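Where Things Go: Sorting a Small Kitchen Table
Group 3 project report, Household Studies, Pemham
Carola Gerlach, Gerardo Testa, Orsolya Csizmadia
Supervisor: Ute Thiele

1. Why we did this

Our original proposal was a study of food waste across the entire residence. Ute Thiele read it, asked when we planned to sleep, and suggested we pick one table. We picked one table.

The question became: if several people share a small prep surface, which layout lets a stranger find things without opening their mouth to ask? Gerardo wanted the word "ergonomics" in the title. He was outvoted.

2. What we worked with

We kept to things any shared kitchen owns. A bowl, a cup with a utensil in it, a tray, a sponge, a wooden box with a slot in the top, a large cutting board, and some small loose items that belong to no category at all and cause most of the arguments. Our budget was 50 dollars, of which the board ate an unreasonable share.

We tried three layouts.

Layout A, "the wall": everything pushed to the back, board in front.
Layout B, "the ring": everything placed around the board, within reach of either hand.
Layout C, "as found": whatever the previous person left. Orsolya argued that this was not a layout. It is the most widely used one in our building, so it stayed.

3. How the sessions went

We had 20 people do the same short job: slice a cucumber, put the slices in the bowl, wipe the board, put everything back. Then the next person came in. Sessions ran in July, in the late afternoon, when the kitchen at Pemham is warm enough to proof bread without meaning to.

Participants were told to put things back "where they go" and given no further help. This wording was Carola's idea and we are still pleased with it. Several people asked where that was. We wrote down the question and gave no answer, which did not make us popular.

4. What we found

Layout A survived longest. Tall things drifted to the back and stayed there, and people treated the far side of the table as a shelf even with no shelf in sight. The board hardly moved. Once something big and flat is in the middle, everyone agrees to leave it alone.

Layout B looked wonderful for one participant. By the second, the ring had a gap in it, and by the fourth it was Layout C with ambitions.

The sponge is a special case. It would not live at the back in any version. Put it there and it was beside the board again by the next session, and two people on different days told us that a sponge at the back is "hiding." We have given up and assigned it a spot next to the board.

The slotted box was also instructive. We meant it for used recipe cards. It received recipe cards, a bus ticket and a slice of cucumber – the last one discovered later, by smell.

5. What we would change

We should have labeled nothing or labeled everything. We labeled the tray, and so everyone was very careful about the tray and treated the rest as open country. Neusa Bastos, who read our draft, pointed out that we never tested left-handed people separately. She is left-handed and had been waiting for somebody to bring it up.

The small loose items need a proper home. Ours kept ending up next to the board, and our notes on them read mostly "again."
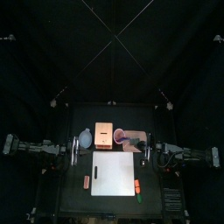 For the second round we will keep the wall layout, move the sponge to its official place and leave the tray unlabeled. Gerardo has asked once more about the title.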